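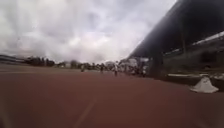
How to do your first session on a running track

Many people who run in the park for years never go to the track. They think it is only for fast runners, or they are afraid to do something wrong in front of others. I was the same. When I moved to Zuvaldale I passed by the Plutmont ground every evening for one whole winter before I went in through the gate.

In this page I explain one simple session which you can do alone or with a friend. You need to be able to run slowly for 20 minutes without stopping. If you cannot do it yet, please do the walking version, which I put near the end.

What to bring

- Normal running shoes. Spikes are not necessary, and on many tracks you need to check first if they are allowed.
- A watch with a stopwatch. A cheap one is fine.
- A light jacket that you can take off and put on quickly.
- Water, and something small to eat for afterwards.
- A piece of paper with the session written on it. I know it sounds childish, but when you are tired you forget if you did three or four.

Leave your bag off the track. At Plutmont most people put it by the stand. In other places there is a bench or a fence, and if you are not sure, look where the other bags are.

Before you go: the weather

I like a gray day for the track. When the sun is strong the red surface gives back a lot of heat, and there is no shade on the running part. With clouds you can work longer and you don't need to think about a hat. Wind is a different matter. On one straight it pushes you and on the other it stops you, so your times will be uneven and you should not worry about this.

If you hear thunder, go under a proper building or to the car and wait. Do not finish "only one more lap". A track is a very open place.

Step 1. Walk one full lap

Start with walking. Go in the outside lane, in the normal direction, which is counterclockwise (your left hand is on the side of the grass). Use this lap to look at the place. Where is the start line? Where do people cross? Is there a school group, or somebody throwing something on the infield? You should know these things before you run.

Look also for the lines that cross the lanes. On an older track the paint can be quite weak and you see it only when you stand almost on top of it. Choose one line that you can find again easily, and this will be your start and finish.
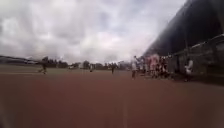 Gray clouds over the track, with the stand on the right side.

Step 2. Run easy for 9 minutes

Stay in the outside lanes. The speed must be so slow that you can speak a full sentence. If you came with a friend, speak with them, it is the best control. If you came alone, say something quietly to yourself. I used to count in my own language.

Do not look at the laps in this part, look only at the minutes. After 9 minutes stop, take a little water, and remove the jacket if you feel warm.

Step 3. Loosen the body

Find a place where you don't block anybody. The grass edge is good if it is permitted to stand there, otherwise near the stand. Then do:

- leg swings, ten for each leg, forward and back
- leg swings to the side, ten for each leg
- circles with the ankles
- 20 meters of walking with high knees
- 20 meters of walking with the heel to the bottom

After these, do 2 short accelerations. You start slowly, you become faster for 60 meters, and you slow down softly. It is not a sprint. The second one can be a bit quicker than the first. Walk back each time.

Step 4. The main part

The main part is four times one lap, with a walk between. On a standard track one lap in the inside lane is 400 meters.

1. Stand at your line. Look behind you to see that nobody is coming.
2. Start the watch and run one lap at a speed which is "comfortably hard". You can say two or three words, but not a sentence.
3. At the line, stop the watch and continue for a few steps before you walk. Go out of the inside lane.
4. Walk for two minutes. Write your time on the paper if you like.
5. Repeat until you have 4 laps.

The most common mistake is in the first lap. Everybody runs it too fast, me too. The legs are fresh, somebody is watching (or you believe it), and suddenly you are running the speed of a person ten years younger. Then the third lap is very ugly. Try to make all the laps the same, and if it is not possible, it is better that the last is the fastest.

If you feel pain in one exact place, for example behind the knee or in the foot, finish the session. Tired legs are okay. A sharp pain is not okay.
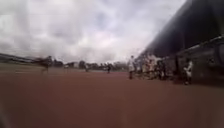
People standing along the side of the stand.

Where to rest and where to stand

This is a small chapter but I find it important, as it is what makes the other users angry with beginners.

Never stop on the inside lane. Never stand in a group on the lanes to talk, even if the track looks quiet. A runner in the middle of a hard effort sees you late and must go around you. The strip next to the stand or the fence is the natural place for waiting, for tying shoes and for talking. Before crossing the track, look to both sides, like on a road. Some people warm up in the wrong direction.

If a runner shouts "track!", it means that he or she is behind you and wants the inside. Do not jump left and right. Stay in your line for a moment, then move one lane out when it's safe. It is not rude, it is only a short word.

If you walk with a friend, walk in the outside lanes, one next to the other, and leave space for those who want to pass.

Step 5. The longer version

After three or four weeks, when the four laps are not a big problem anymore, you can change them for something longer. My favorite is 1000 meters, two times, with a rest of four minutes. A thousand is two and a half laps, so you finish on the opposite side from where you began. The first time I made a mistake with this and ran half a lap extra.

Count like this: at your line you say "one", at your line again you say "two", and then you run until the line on the other straight. Find this second line already in your walking lap.

The speed is slower than for the single laps. You should arrive with the feeling that you could run 200 meters more.

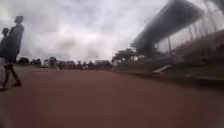

Walking on the red ground, with the covered stand on the right.

Step 6. Cool down

Do not go directly to the car. Walk one lap, run one or two laps very slowly, and walk again until your breathing is normal. If you cannot run anymore, walking only is enough. Put the jacket on early, also when you think you don't need it.

Stretching can wait until home. I do calves and hips for a few minutes while the rice is cooking.

The walking version

Everything stays the same, but:

- In step 2, walk for the 9 minutes with a good rhythm.
- In step 4, run the straights slowly and walk the curves. One lap is then two runs and two walks.
- Do two laps in the first week, three in the second, four in the third.
- Forget step 5 for now.

My neighbor Dauda began in this way on 18th June and by the end of July he could run the full four laps. He was not quick and he did not want to be quick. He wanted to play with his grandchildren and not sit down after five minutes.

How often

Once in a week is enough for the track. The other days run easy on another surface, or rest. If you feel heavy in the legs two days after, take out one lap the next time. Eat your last real meal at least two hours before, and be careful with coffee if there is no toilet open at the ground. I say this from experience.

Check also the opening times. Some grounds are closed for school sports or a club evening, and it is usually written at the gate. In Salard, for example, the public can use the track only until the club comes, and then you have to leave the inside lanes or go home.

Written by Folasade Amadi

Comments

marit_k
Thank you for the part about where to stand. I have been to our track twice and both times I was in the way without understanding why. Is it also bad to stand on the grass?

Folasade Amadi
Hello Marit, it depends on the ground. If there is football or throwing, stay out. If it's free and no sign forbids it, one meter inside the edge is fine.

oldlegs
Good plan. I'd make the rest three minutes for anyone over 60, two was too short for me. Otherwise I did it exactly as written and survived.

Benno
which lane for the 4 laps if the inside one is busy? my times would be wrong then no?

Folasade Amadi
Take any free lane, Benno. Every lane further out is some meters longer, so your time will be a bit slower. Use the same lane for all the laps and you can compare them.

t.h.
Did the walking version with my mother today. She wants to go again next week!

Contact | Copyright Folasade Amadi | Back to top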